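Last updated: December

Section 2 - Rigging up and table check, Ostavano hand-held pair

Applies to the two-gripper set with chest unit. For the single, see the Lomholm sheet. Do this at the start of every shift and again after any drop, however small.

Before you start

Batteries at 100 percent. Not nearly. Lens wipe, the dry kind. Hex key from the Vavine kit. Sleeves up past the wrist.

CAUTION: Never pick up a gripper by its marker cube. The mount cracks and you won't see the crack.

Harness and chest unit

1. Straps on, loose. Buckles lie flat, not twisted under.
2. Clip the chest unit in. Screen faces out. Wait till it lights before you touch anything else.
3. Tighten left, then right, a bit at a time. If the unit tips when you lean over the table, it's too loose.
4. Take the left gripper, then the right. Same order every time, the software pairs them in that order.
5. Check each cube. All faces clean, no tape residue, no wobble. 2 mm of play at the top corner is already too much - tighten from below with the hex key.
6. Stand at the table, both grippers forward, and hold still for 5 seconds. Status line should go steady. If it blinks, go back to step 4.
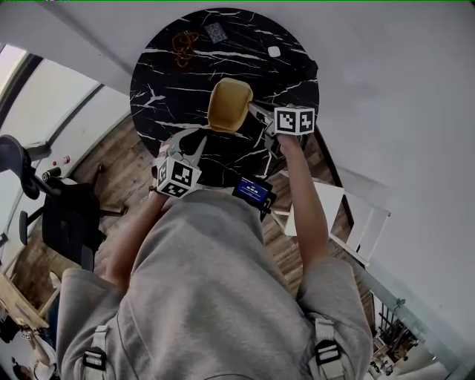
One user wrote in after the last revision to say step 6 kept failing for them until they dropped their elbows, and could we please put that in the steps instead of the back of the book. Fair. So: elbows low, hands level, cubes in clear view of each other. Don't let a forearm cross in front.

Jaw check

7. Squeeze and release each jaw slowly. Should close all the way and open without a click. A click means grit in the slide. Brush it out, dont blow.
8. Touch a soft item on the table with one jaw. Just touch, no squeeze. Then close on it and let go. Opening value on the screen should come back to where it was.
9. Repeat with the other hand.

NOTE: If one side reads high after letting go, re-zero that side only. Re-zeroing both hides the fault and the Hung log will show it as good.

Table layout

10. Put out the items on the task card. Light things toward you, tall things to the back so you aren't reaching over them.
11. Open containers stay open side up, with enough room around them for the jaw to come in from the side. Stacked ones - press down once so they don't slide.
12. Cable goes off the side of the table, down to the floor, with slack. Never accross the work area.
13. Second hand stays out to the side while the first one lines up. Come in together only when the task calls for it. 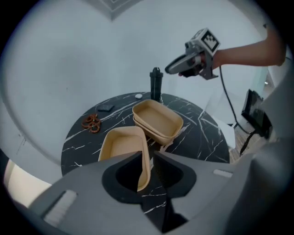 14. Run one slow pass with no grasping. Over each item, pause, move on. Watch for tracking drops at the far edge of your reach. That's where it goes first.
15. Drops on the pass? Re-seat the cube on the side that dropped, repeat 14. Still dropping - swap the gripper and tag it.

Fault code 118

Clock mismatch between the left and right. Shows up mostly after a battery change on one side only. Power both grippers down, chest unit last. Bring the chest unit up first, then left, then right. Do step 6 again. If 118 comes back a second time, don't record with that set. Tag it and write the code on the tag, not just "broken".

Putting away

Chest unit off before the straps come loose. Grippers in the case jaws closed, cubes up. Coil the cable wide, no tight bends at the connector. Charger light should be on before you walk off.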